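Woven trays for toy cleanup, anyone still using them?
Home and Storage > Kids' Rooms and Play Areas
2,721 views

GrandholmGail
Posted 10/06/2021

We're redoing the corner of the family room where the kids play and I'm trying to get away from the plastic bins. I have my eye on a big rectangular woven tray, the low open kind with a braided rim. The idea is that small stuff gets dropped in at the end of the day and the whole thing goes on a shelf.

Questions for people who have one. Does the weave hold up? Do small pieces fall through the bottom? And is it a pain to clean? My kids are 3 and 5, so there will be crumbs.

turnerhouse
Member, 325 posts

We've had two for years. Weave is fine. The rim is the part that takes the abuse because that's where everybody grabs it. Get one with a thick braid. The thin ones start to unravel at the corners and then you're picking strands out of the rug.

Cleaning is easy if you do it often. Flip it over, smack the bottom, vacuum with the brush attachment.

Jörg Brandes
Member

I went the other way and got rid of ours. The floor of the tray was an open weave and anything thin slid into the gaps. Puzzle pegs, doll shoes, beads. They don't always fall through, they get wedged, and then you have a kid screaming because the shoe is stuck. Solid bins for anything smaller than a golf ball is my rule now.

GrandholmGail

Good to know about the gaps. Most of what I'd put in there is balls, play cups, that kind of thing. No beads in this house yet.

Carola Meinecke
Member, 2,450 posts

Then you'll be fine. Before you buy, put it on a light surface and look down into it. If the floor is open you'll see the surface showing through in little flecks, and that gives you a good idea of the size of the gaps. The sides are usually packed a lot tighter than the floor, so don't judge by the sides like I did with my first one.

I also take everything out and put it next to the tray before I decide what lives in it. Ball, cup, whatever else is lying around.
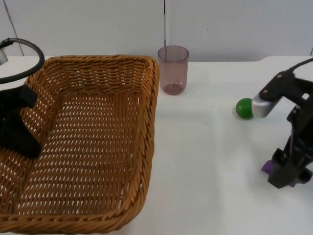
The other thing to check is the depth. If the tray is too shallow the balls roll right over the edge when somebody carries it at an angle, and somebody will. Mine go in a corner with the softer things packed around them. A folded dish towel on the bottom helps too, and it takes care of the crumb problem. You shake out the towel and leave the basket alone.

Jörg Brandes

A towel on the bottom means a kid pulls the towel out and everything comes with it. We tried it. Lasted until lunch.

Carola Meinecke

Cut a piece of felt to size then. Ours has been in there since January and it hasn't been pulled out once. I left it a little big so it presses against the sides.

orgdad8

Does anybody use the Hokero ones? My sister swears by them for the pantry but I don't know about toys. She keeps onions in hers, and onions don't get thrown down the stairs.

turnerhouse

Never tried that brand. Whatever you get, lift it by one end in the store. If the rim twists in your hand, put it back.

Also, Gail, think about the shelf. A woven rim scratches painted wood when you drag it in and out. I stuck felt pads under ours and had to replace them twice. Shelf liner works better.

GrandholmGail

The shelf is painted, so thanks for that. I'll get liner.

Jörg, what bins did you end up with? My husband is on your side of this and would like to know.

Jörg Brandes

Plain ones with a flat bottom, from the hardware store. Rinse them in the tub and done. They don't look like much, but I don't need the toy corner to look like a magazine. One for blocks, one for cars, one for everything else.

Carola Meinecke

"Everything else" is where it all goes wrong. I'd do the opposite, one big tray and no sorting. A 3 year old will put a ball in a basket if there is one basket. Give her three to pick from and you're the one sorting at bedtime.

Jörg Brandes

Mine sorted at 3. Depends on the kid.

orgdad8

Mine is 8 and still doesn't.

GrandholmGail

I ordered one tray to start with, caramel brown, thick braid on the rim. I measured the shelf first and there's almost an inch to spare on each side. If the weave turns out to be too open I'll try the felt. The cars can go in one of Jörg's bins so everybody in this house gets their way.

turnerhouse

Measure the rim when it shows up, not the base. The rim sticks out past it, and on ours that used up the whole inch.

GrandholmGail

I went by the base. Going to go look at the listing again.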